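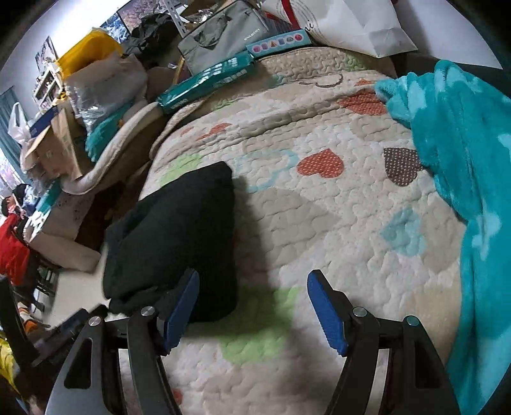
Terham Hand-Held Gripper, two-finger, with soft pads

The Terham is sold on one promise: a person can do a household task with it in hand, and a robot arm can later learn the task from the recording. We stock it and we use it, and we think the promise is about half kept. The hand-held part is fine. You can take it into an ordinary bedroom and work over an ordinary bed, and a quilted spread with orange and brown dotted hearts is a harder background than any gray lab table. The two blue ridged pads face each other across an open gap, so the person holding it has the same simple choice a two-finger robot hand has, open or closed. What the arm learns from all this is another matter, and it's the part of the brochure we would read slowly.

What you get

One gripper with linkage fingers, blue pads fitted
Spare pads, one pair
Recording mount and cable
Printed setup sheet (the online one is newer, use that)

The pads are a wear part. The arm that copies your recordings is not included and has to carry matching fingers. If it has different fingers, expect to record again.

About the 88 percent

Terham's literature says a policy trained on Cilatis, its bedroom task collection, picked up soft items in 88 percent of attempts. We asked what counted as an attempt. The answer was that runs where the arm never reached the item were left out, on the grounds that those were planning failures and had nothing to do with the gripper. That is a defensible way to test a gripper. It is a poor way to tell a customer what will happen in a spare room.

Divina Ignacio and Ramil Bautista reran the soft-item test at Abella with 100 attempts and counted everything, including the ones where the arm stopped short and sat there. They got a lower number. We aren't printing it because their arm was an older model and the comparison would be unfair in the other direction. Ask us and we'll send their notes, which are short and fairly grumpy.

Cilatis holds 1663 recordings. That sounds like plenty until you sort them. Nearly 300 have a dark knit or fleece item on a patterned cover, and most of those come from a handful of rooms. Does the policy know what a soft dark thing is, or does it know a few bedspreads very well? The report doesn't say. It holds out recordings at random, which puts the same bed in both training and test.
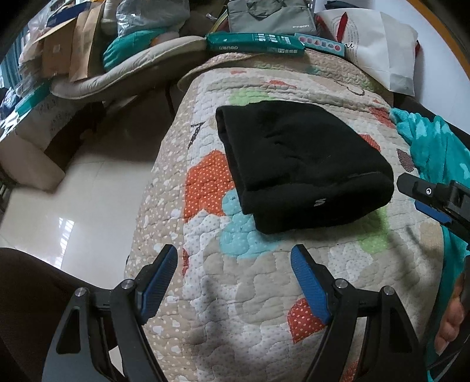
Holding out whole rooms would settle a good deal of this. Birutė Uibo suggested it to Terham in August and was told it was planned for the next release. We'd also like to see the results split by operator. Some people close the fingers slowly and square to the fabric, others pinch at whatever fold is nearest, and a policy trained on a mix may end up doing neither one properly. That could be wrong. It's cheap to check.

Who should buy it

Groups that want to collect their own data, in their own rooms, and are willing to throw some of it away. Florante Fajardo's rule at Rancombe is to have somebody other than the operator go through the recordings before any training starts, and we'd pass that on to every new user.

If you plan to buy the gripper, download Cilatis and have a working arm by the end of the month, please talk to us first. We would sooner lose the sale than handle the return.

Before you order

Check finger width against your arm's mounting plate. Check that your lab can store the recordings, as they are large. Decide how you will score failures, and write it down before the first run.

Loan units go out from Rancombe for trial use. Honeylyn Cabrera keeps the loan list and can tell you the current wait. Return the spare pads too, even if you've worn them out.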